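# Wäsche, 1460 Mal: Galerie aus der Zelle in Trarngate

Freitag, 27. Juni 2025

Im März hat Sadao Chiba angekündigt, dass wir für Simiyu 1460 Demonstrationen sammeln, damit das Modell lernt, Textilien aus einem Korb zu holen und abzulegen. Ich war dagegen und bin es eigentlich immer noch. Bislang liegen 421 Durchgänge auf der Platte, und ich würde höchstens 400 davon ohne Bedenken zum Training geben. Zwischen »Aufnahme vollständig« und »Aufnahme brauchbar« unterscheidet unsere Statistik leider nicht.
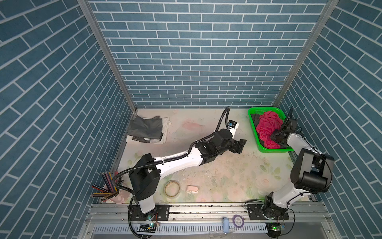
Mercedes Quispe sieht das entspannter. Ihr Argument: Ein Lernverfahren verträgt ein paar verhakte Griffe, solange die Mehrheit sauber ist. Mag sein. Nur hat bei uns noch keiner festgelegt, was ein sauberer Griff ist. Bei Stoff gibt es keine eindeutige Endlage wie bei einem Würfel, der auf einem Feld steht oder eben nicht. Zwei Leute bewerten denselben Durchgang und kommen zu zwei Ergebnissen, und beide haben gute Gründe.

Dazu kommt die Umgebung. Blaues Ziegelmuster an den Wänden, grüner Korb, ein paar kräftige Farben: Wer garantiert uns, dass das Netz den Stoff lernt und nicht die Tapete?
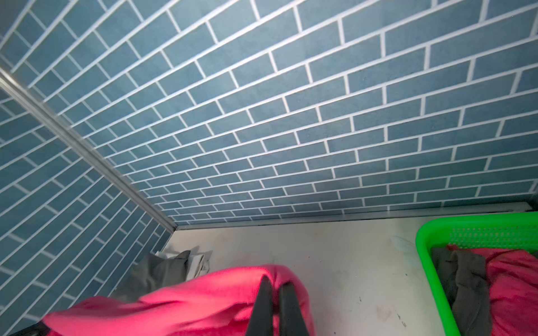

*Handgelenkkamera: Greiferfinger am pinken Stoff, rechts der grüne Korb.*

Travell wirbt damit, dass sich solche Daten später auf andere Zellen übertragen lassen. Gesehen habe ich das bisher auf Folien. Mein Vorschlag für Juli waren 20 Durchgänge mit anderer Wand und anderem Korb, vor allem als Gegenprobe. Die Antwort: erst die Menge, dann die Vielfalt.

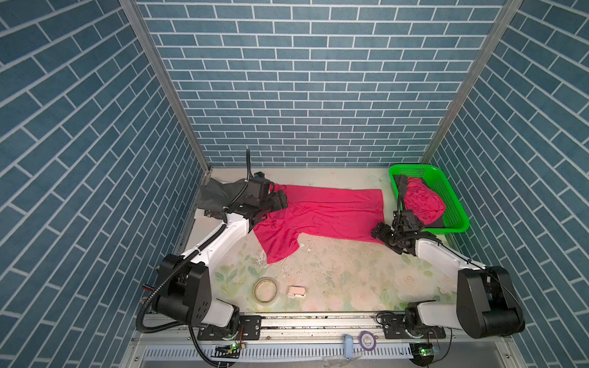
Beim Ausbreiten mit zwei Armen wird es noch mühsamer. Die Bedienung über Fikel verlangt, dass man links und rechts gleichzeitig denkt, und nach einer Stunde greifen alle im Team schlampiger. Im Protokoll steht davon nichts, dort gibt es nur Startzeit, Endzeit und ein Häkchen. Ich habe ein Feld für Bemerkungen beantragt. Bis es kommt, schreibe ich die zweifelhaften Nummern in ein Heft.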